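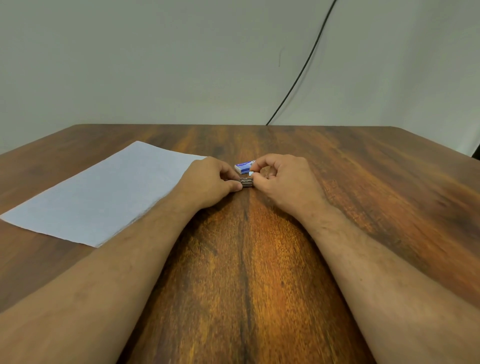

Skesteo Robotics Club
Minutes of the November meeting

Called to order at 4:10 p.m., ten minutes late by the wall clock and on time by the club's own habits. Girish Shakya in the chair. Damilola Onyeka took minutes, having lost the coin toss again.

1. Minutes of the last meeting
Approved with one correction. The gripper "dropped" the cup. It did not "release it early."

2. Hand demonstrations for the desk task
Girish reported that the club now has 509 usable clips of people doing ordinary desk work by hand: paper handling, folding, staples. Another 26 were thrown out, mostly for talking to the person filming and, in one case, for eating. The plan is still to train the arm (Heretti, to those who have been emailing it by name) on paper first and everything else later.

Damilola asked whether staples should be in the first round at all, given that half the members need two tries to load a stapler. Discussion was longer than the topic deserved. Staples moved to round two. Clips already labeled stay in the folder.

Folding stays in round one. Girish would like it noted that he considers paper harder than it looks, as it bends wherever it likes. It was noted.

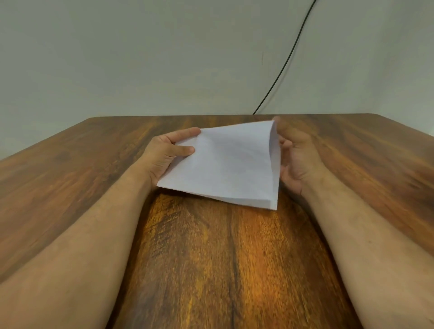 Folding task: both hands on the sheet, right side curling over.

Labels were the sore point. Two people had marked the same clips, one using "fold" and the other using "bend, sort of." Agreed wording from now on:
"bend" - paper curves, no crease pressed
"fold" - crease pressed flat
"other" - to be used sparingly, Girish

3. Jibrin software
The new version of Jibrin loads clips faster and saves them somewhere different. Damilola found the folder after a week. Path is now taped inside the cabinet door.

4. Cusari Challenge
Entry form is in. The rules allow 2 arms per team, so we are well within the limit with one. A motion to build a second arm before the event was made, seconded, and then withdrawn by the person who would have had to build it.

Team shirts: no decision. Same as last month, same as the month before.

5. Other business
Whoever borrowed the small hex keys should return them. A request to move meetings to 4:30 p.m. failed on the grounds that people would then arrive at 4:40.

Action items
Girish - relabel the "bend, sort of" clips
Damilola - write a one-page labeling guide, keep it to one page
Everyone - hex keys

Adjourned 5:25 p.m.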